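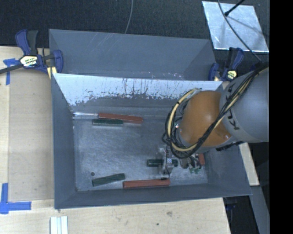
Bin picking on a budget: our planning gallery

Hello and welcome to the Skellcombe workshop page! I'm Obadia, and for the past few months I've been the one with the spreadsheet. We want a second picking cell for the new unit at Brevness, and before we sign anything I've been going through what we already have, what it really cost us and what I'd put on the list this time round. Anas Hakim asked me to stick it all up somewhere he could find it, so here we are.

There's only the one picture so far (I'll add the Brevness floor once it's been painted), but there are plenty of notes to go with it. Click it for the bigger version.

The arm
It's a KUKA, and I'd happily have another. The arm is the bit everyone wants to talk about, and it does take the biggest bite of the money, but it's also the easiest line to fill in. You ask, you get a quote, you type it in. Haberkorn have quoted us 16 weeks for delivery, which takes us past August, so I need to get a move on!

Cables and hose
Please budget for these properly. Last time I put them under "sundries" and regretted it by lunchtime. Look at that big loop by the orange joint – black cables and a yellowish hose all going the same way. For Brevness I've got a separate line for a dress pack, plus spare ties and clips, and I've asked Zedon to price the fitting as well as the parts.

The gripper
Still undecided. Anas would like 2 of them so there's always one on the shelf, and I've pencilled that in, although it makes the total look a bit rude. Fingers are on their own line as consumables.

The bin
Grey sheet metal, scuffed all over the floor, and I wouldn't bother buying anything fancier. I've put down £146 each for new ones. The sides matter more than the finish: a block lying right up by a wall is a different job from one out in the middle, so do take your own bin along if a supplier offers you a trial.

Clamps
Blue and black bar clamps, one near each side. Mine are down at £58 for the set in the new budget, and I'm adding a proper bolted fixture as an optional extra. If the optional extras get chopped, we'll have clamps again and I shan't lose any sleep.

Blocks
Red ones and green ones, long and plain. We'll have more cut in our own shop, so it's only material and an afternoon of somebody's time.

Still waiting on
Guarding, the electrician, and a price for moving the old bench over to Brevness. Zedon have promised theirs first. If you've bought a cell lately and spotted something I've left off, drop me a line – I'm usually at my desk before nine with a cup of tea.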